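Review: Ciduveo, a grasp-learning method that picks its own practice objects

Ciduveo is a training method for robot grasping, released with code and trained weights by a small group led by Thibault Leclerc. The claim is that an arm can learn to pick unfamiliar objects out of a bin with far fewer attempts than usual, provided it is allowed to choose which object to try next. I have spent most of the autumn with it. This is a review of the method and the software as you would meet them if you downloaded them today, December 2018.

The idea is simple enough. Most self-taught grasping systems go for whatever they think they can pick. They get good at the easy things and stay bad at the rest. Ciduveo scores every candidate grasp twice, once for the chance of success and once for how unsure the network is about that chance. Early in training the second score counts for more. Later it fades out, on a schedule you set in a text file.

Installation took me a day and a half. The instructions assume a version of the camera driver that is no longer the default, and the error you get when it is wrong does not mention the camera. Once past that, the hand calibration routine is good. It asks for twelve poses and gives you a residual for each one, so you can see which to repeat.

I ran it against Sumeo, the baseline most people in our building already use, with the same arm, the same bin and the same toys and household items. Each method got 621 training attempts, starting from the same supplied weights. Then each got 200 test attempts on objects held back from training.

Sumeo succeeded on 118 of its test attempts. Ciduveo succeeded on 142. The gap was widest on hollow or rounded things, such as bottles and bath toys, where a slightly wrong approach pushes the object away. On boxes there was nothing between them.
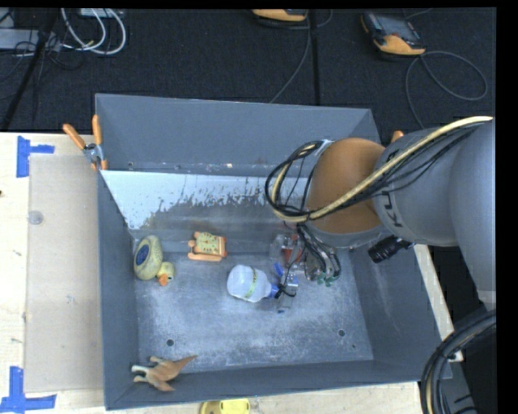 Jérémie Guérin read a draft of this and disagreed with the comparison. In his view 621 attempts is too few to be fair to Sumeo, which was designed for long runs, and he would expect the two to meet somewhere past a few thousand. He also thinks one bin and one gripper tell you very little.

I accept the second point. On the first, few attempts is the case the method is sold on, so I have left the test as it is. Anyone with an arm free for a fortnight is welcome to run it longer.

There are faults. The uncertainty score is slow to compute and added over a second to each cycle on our machine. The method also gets stuck on objects lying against the wall of the bin. It is unsure about them, so it keeps trying them, and it keeps failing. I capped repeat tries at four, which helped. That setting exists but is not in the manual — I found it by reading the code.

Logging is poor. Failed grasps are saved without the reason for failure, so a slip and a complete miss look the same afterwards. Ratamano, an older package, got this right years ago.

Would I keep using it? Yes, for short runs with a mixed set of objects. For a production line with three known parts I would stay with Sumeo and save the cycle time. The settings file I used is the supplied one with the repeat cap changed and the fade moved to attempt 403.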